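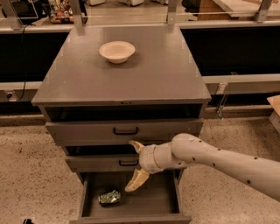
Parvaneh Taheri wrote under yesterday's posts that you can't learn a language from a soup recipe, and I've been smiling about it all morning, because I'm fairly sure that's how I learned most of mine! So let me go on a bit. (Get a coffee.)

2/ My grandmother's recipes were in Portuguese, in her handwriting, with her own spelling. I started on them in September with maybe thirty words to my name, and most of those were fish.

3/ The first one took me a whole evening. "Refogar" isn't quite frying and it isn't quite sweating either, and the dictionary was no help at all. I had to cook the onions four times before the word settled in my head, and now it won't leave.

4/ Recipes are kind to a beginner. The verbs come round again and again, chop, stir, cover, wait, and you find out by dinner if you got one wrong. I once mixed up "colher de sopa" and "colher de chá" with the salt. We had toast.

5/ Sérgio Matos reads my messages over on the weekend and sends them back with the mistakes marked, bless him. He says I write like a cookbook. I give everyone orders! "Add the beans. Leave to rest." I told him my aunt in Figueroa talks just like that and she's been speaking it for eighty years.

6/ For those who asked, I keep my words on plain index cards in an old shoebox. 210 of them so far, kitchen words in front and everything else behind. The front is a lot fatter than the back.

7/ What I still can't do is the phone. On paper I can take my time and go back up the page, but my aunt swallows half her vowels and is on to the neighbor's knee before I've found the verb. If anyone has a trick for that I'd be so glad to hear it.

8/ Parvaneh, I'll send you the kale soup one tonight, in Portuguese only. No peeking at the dictionary until the potatoes are in!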